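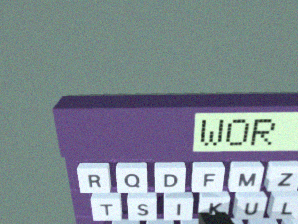

So, es ist Samstag, 16. März, draußen regnet es quer und ich sitze seit dem Frühstück wieder an Tomalley. Für alle, die neu mitlesen: Tomalley ist der kleine Tipp-Arm, den Jae-hoon Maeng und ich in der Werkstatt zusammenschrauben, und er soll irgendwann Wörter auf einer Tastatur schreiben. Mit Betonung auf irgendwann!

In der Simulation klappt inzwischen wenigstens die Eingabe einzelner Tasten. Ich hab mir dafür ein lila Tippgerät mit Display modelliert, mit gestaffelten Reihen und einer völlig durcheinandergewürfelten Belegung — oben R, Q, D, F, M, Z, darunter T, S, I, K, U, L. Die Belegung ist Absicht. Jae-hoon hatte bei der ersten Version ganz normales QWERTZ genommen, und da hab ich mich beim Debuggen ständig selbst reingelegt, weil ich die Positionen im Kopf hatte und gar nicht mehr hingeguckt habe, was der Code eigentlich nachschlägt. Jetzt muss ich lesen, und der Arm muss es auch.

Was mich diese Woche wahnsinnig gemacht hat, war der Schatten. Die Greiferspitze kommt von unten ins Kamerabild, verdeckt ein Stück Taste und dunkelt die Nachbarn gleich mit ab, und meine Buchstabenerkennung (selbst gebastelt, sie heißt Choo, fragt nicht) wird da schnell unsicher. Bei K und U ist es besonders blöd. Ich hab dann das Rauschen im Rendering hochgedreht und dazu ein bisschen Unschärfe draufgelegt, damit das Ganze näher an unsere billige Kamera rankommt, und 3.000 neue Bilder rendern lassen. Der Rechner hat geföhnt wie verrückt, der Kater fand's super.

Danach 71 Testläufe über Nacht. Die Logs hab ich erst halb durch, aber die Aussetzer sitzen fast alle in der zweiten Reihe, dicht an der Spitze. Jae-hoon will die Kamera höher hängen, ich würde lieber den Greifer schmaler machen, und darüber haben wir gestern am Telefon bis zu 8 Minuten lang geschwiegen (gefühlt!).

Zum echten Arm: Das neue Handgelenk ist gedruckt, diesmal mit mehr Fleisch um die Schraublöcher, und der Servo sitzt endlich ohne Heißkleber. Es fehlt noch die Kabelführung, im Moment hängt alles in einer Schlaufe über die Schulter und bleibt an der Tischkante hängen. Ich hab noch sechs Kabelclips in der Schublade, die probiere ich nachher aus.

Falls jemand von euch eine gute Idee für eine matte Beschichtung an der Spitze hat — gern in die Kommentare! Klebeband hatten wir schon, das rollt sich an der Kante auf. Im Juni wollen wir das Ding in der Werkstatt vorführen, bis dahin soll es ein ganzes Wort am Stück tippen. Ich geh jetzt Clips suchen.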